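Home Forum Family Life Ask the Community Sign In

When should a toddler move to her own room, and how should the change be handled?

Posted by Vellholm_Parent

Our daughter is in her third year and has slept in a crib at the foot of our bed since birth. We expect a second child in April and would like her to be settled in a separate bedroom before then. The room is ready and stands across the hall from ours. She naps there without difficulty, yet at night she calls for one of us within minutes of the door being closed.

We would be grateful for guidance on two points. First, is it advisable to change the room and the bed at the same time? Second, should a parent remain with her until she is asleep, or does this delay the matter? Her present bedtime is 7:30, following supper and a bath.
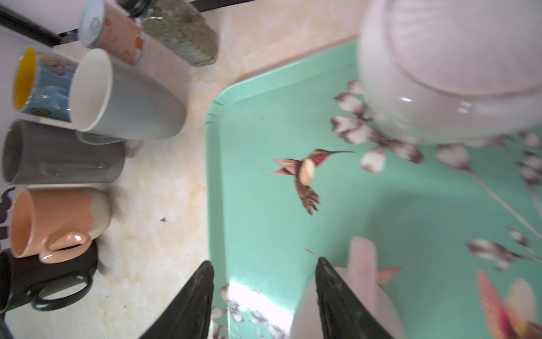
Photo credit: Boateng

Replies are welcome from parents who have managed this with a new baby on the way. We have read the general advice on the Zurnar parenting pages and found it to be directed mainly at infants.

Posted by Clanberg Family Desk

It is generally preferable to make one change at a time. Where the crib is still safe for the child's height and she does not climb, it may be moved into the new room as it stands. The bed can follow once she has slept through in that room for a number of weeks. Parents who need the crib for the new baby should allow a gap, so that the older child does not see it pass directly to a brother or sister.
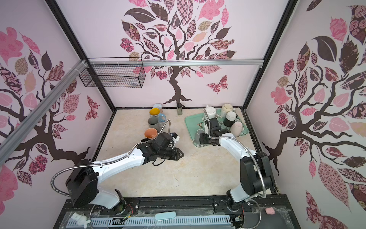 The room itself deserves some attention before the first night. Stand in it after dark with only the night light on and look at what the child will see from her pillow. Large wall pictures can alter considerably in low light. A mural of dark, twisting trees on pink walls, with patterned leaves and butterflies, may be charming in the morning and less so at bedtime. Should she object to a particular shape, it is reasonable to move the crib to face another way. Heavy furniture must be fixed to the wall, and cords from blinds should be well out of reach.

On the second point, a parent may certainly remain. We suggest a chair beside the crib for the first 5 nights, then a chair at the door, then brief visits from the hall. Keep the words short and the same each time. If she is ill, pause the plan and resume it when she is well.
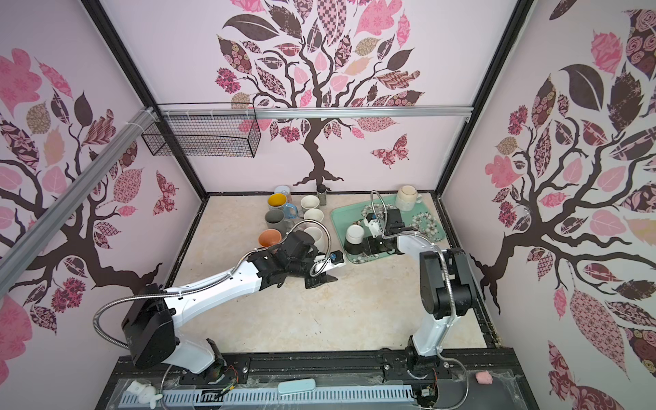 Leaves and a butterfly against pale pink-lilac.

Posted by Hallway_Shift

We did it all on one Monday, bed and room together, and it was fine. Ours was older, however. I would not stay in the room. Ours took 40 minutes to settle the first night and much less by the weekend.

Posted by Boateng_Household

I would respectfully differ from the reply above with regard to leaving at once. Our son became quite distressed when we tried it, and we had to begin again.

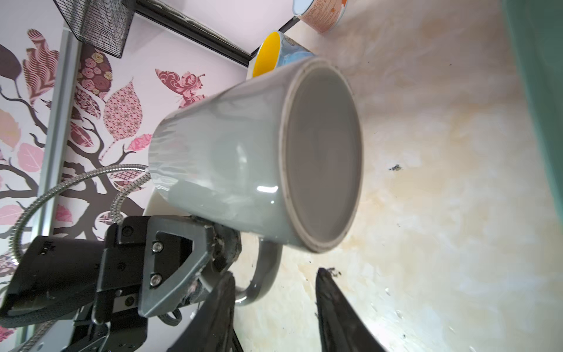
The evening routine made the greater difference in our home. We moved supper earlier, kept the bath short, and read two books in the new room with the lamp on. A small drink of milk was permitted before teeth were brushed and at no time afterward. A plain gray mug with a good curved handle served perfectly well for this, and we saw no need for a special bedtime cup. Once the books were closed, we used the same sentence every night and went no further into discussion.

I would add that he returned to our room several times after the baby arrived. We walked him back each time and did not treat it as a failure. Please also consider who will answer her at night once the baby is here. We had not settled this beforehand, and it led to some confusion at two in the morning.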